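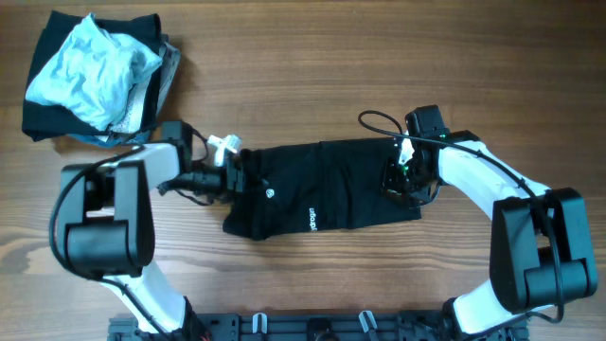
Ticket 543
Project: Petek bird log
Component: sightings import
Status: closed, fixed
Opened in March

Problem as reported
Counts from the Cidley hide are not showing up on the daily list. The observer entered 124 wigeon and 2 goosander from the east screen and got the "saved" message both times. The map shows the pins. The daily list shows the goosander and no wigeon. Counts from Ponton on the same morning are fine.

First look
Checked the raw upload. Both records are there, with the right species code and the right grid square. No error in the import log. Reran the list for that morning and got the same result.

07:40
Asked the observer to enter the wigeon again under a test visit. Saved, pin on map, not on list. Entered it myself from the desktop form and it did show up. So the phone form is sending something the desktop form is not.

08:15
Compared the two records side by side. The phone one has the site down as "Cidley (east)", the desktop one has "Cidley East". The goosander record also has "Cidley (east)" but got through, so I put this to one side. That was a mistake, see below.

10:30
Tried different numbers from the phone, same species, same site.
108 wigeon: missing
2 wigeon: listed
Went up in steps after that. Everything listed until the count went over the site maximum, then nothing.

Cause
Each site has a maximum for each species, and anything over it is held for checking. If the site name does not match the site table, the importer uses the default maximum, which is very low for wigeon. The brackets in the phone form's name meant no match. The record was held, but the held queue only shows records with a matched site, so it never appeared there either. Ponton has no brackets in its name and was never affected.

Fix
1. Renamed the site in the phone form to "Cidley East".
2. Held queue now shows unmatched sites under their own heading.
3. Released the held wigeon records. The test ones were deleted.

Phones running Proten need a full sync before the new site name appears. Closing and reopening the app is not enough. Settings, then Sites, then Sync all.

Follow-up from reporter
Synced and re-entered this morning's teal, all on the list now. The pintail from last month is still missing.

Reply
Pintail was entered with no grid square, so it failed for a different reason. Added the square by hand and it is on the list. Have opened a separate ticket for the blank square, as the form should not accept it.

Closed.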